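Teaching a Home-Built Arm to Help with the Dishes
Final report, Skuvonholm shared workshop, 2024-06-04

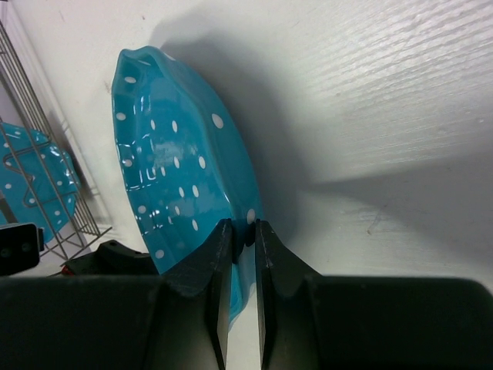 When I signed up for a bench in the workshop, my plan was to build an arm that could sort screws, and I'm so glad I got talked out of it! Dishes are much more fun (and much harder). I named the arm Ilie, and it runs on a Drerneo controller board that I bought used, with two fingers I drew and redrew more evenings than I'd like to admit.

The trouble with a glossy glaze is that shiny spots move whenever the arm does, so my first program kept mistaking a reflection for a rim. I ended up labeling around 4,000 pictures by hand, mostly on the couch, and after that the grip point settled down nicely. Squeezing was the other headache. I set the motor limit far too high in the beginning, then crept it down a little at a time until a dish held on its edge stayed put without any creaking from the fingers.

Still to do before the July open house: softer pads for the fingertips, a tidier cable run, and a proper stop button within reach of the sink.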